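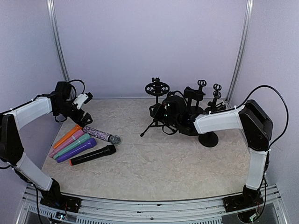 Workshop tips: software for two arms on one table

These tips are for people who have a pair of small arms at home or in a shared workshop and want them to do sorting jobs, such as putting microphones on one side and stands on the other. I write mostly about the software, as the mechanical part is well explained in other places. My own control program is called Kostier and the planner is Zaltero, but the advice should fit any similar tools.

Before you switch on

Measure the table from one corner only, and use the same corner for both arms. I made the mistake to give each arm its own zero point, and then I spent an evening looking for an error of 14 mm which was only in my notes. Write the corner on a piece of tape and stick it where you can read it.

Load the limits of the walls into the planner as flat boxes. Make them a little thicker than the real walls. If the planner then says that no path exists, move the object, not the wall.

Keep the cables in mind. The planner does not know about a cable that makes a loop over the arm. I add a soft cylinder around the upper link, and the arm then stays away from tall things by itself.

Thin things are hard to see

Stands are the worst objects for a depth camera. A thin black pole gives very few points, and the filter which removes noise will happily remove the pole too. In my settings the filter deleted every group smaller than 37 points. I lowered this number for the area with the stands and left it as it was for the rest of the table.

Do not try to recognise a tripod as one shape. Look for the pole first, then draw a circle on the table wide enough for the legs, and forbid the gripper to go down inside this circle except along the pole. It is a rough method but it saved me many fallen tripods.

A round flat base is easier. Fit a circle to it, and take the centre as the place of the post.

Microphones which lie together

Colour is a good friend here. An orange, a pink, a teal and a purple handle can be separated by hue alone, even when they lie side by side. Check the light first: under a warm lamp, my orange and pink became the same thing for the program.

Black ones need another way. I use the outline and the direction of the long side. A microphone with a glitter pattern will break into many small colours, so blur the picture before you look for it.

Always take the top one first. If one microphone lies across two others, the planner must know the order, or it will pull from below and everything rolls. Toivo Räsänen showed me a simple trick: sort the objects by their highest point, pick the first, then take a new picture. It is slower, but one new picture costs less time than a microphone on the floor.

Grip across the handle, near the middle of the weight. For most hand microphones this is closer to the head than you think.

Two arms, one middle

Give each arm its own half and keep a strip in the middle which only one arm may enter at a time. In Kostier this is a simple lock. Whoever wants to enter asks for the lock, and gives it back when the gripper is outside again. Let the lock open by itself only after you have checked that the arm really stopped.

Start at slow speed. I run every new plan three times slowly, with my hand on the stop button, and only then at the normal speed.

Keeping the logs tidy

Save the plan, the camera picture and the joint positions under the same number. When I wrote to the Drinis forum about a gripper which closed too early, the first thing they asked was this number, and I could send run 547 complete.

Delete the good runs after a month if your disk is small. Keep the bad ones.

Small questions I get by e-mail

Can one use foam pads on the jaws? Yes, but change the jaw width in the settings file also.

Does the planner need a fast computer? Mine is an old office machine and a plan takes about 3 seconds.

Where is the settings file for the Ojala gripper driver? In the same folder as the driver, with the ending .conf. Make a copy before you edit it.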